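Mar 24, 2024 - string task, teleop demos

Second go at the string task on the Uvura arm. Vibeke Hjaltested drove in the morning and I took over after lunch, mostly because my wrists are fresher (hers had already done 50 runs, poor thing). We're after 90 clean demos before anybody starts training, and a clean one means no bumping the board and no long pauses while the driver has a think. Pauses were the big problem back in January. The policy learned to sit there and ponder, just like us!

I've gone back to the slower gain on the leader handle. Bangera wrote the defaults for somebody much braver than me, and near the board every twitch of my thumb came through double. It's a bit like steering a boat now, but I only binned 5 runs all afternoon.

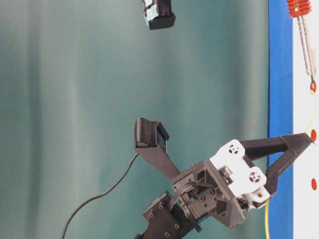 My worst habit is closing too early. I get impatient on the approach and squeeze before I'm properly lined up, then have to back out and try again, and all of that ends up in the recording. What helped was picking a landmark and sticking to it. I use the upper of the two red dots on the board, bring the fingertips in right beside it with the tips nearly together, and only then start thinking about the string. Vibeke goes by the string itself and ignores the dots. Her runs look smoother than mine, so maybe I should shut up about landmarks.

Still to do:
Rename the morning files, they all saved under the Clallora project again.
Ask Hemell if the handle can log at the same rate as the arm - the colour of the status light says yes, the timestamps say no.
Swap drivers every half hour tomorrow and see if the grumbling drops.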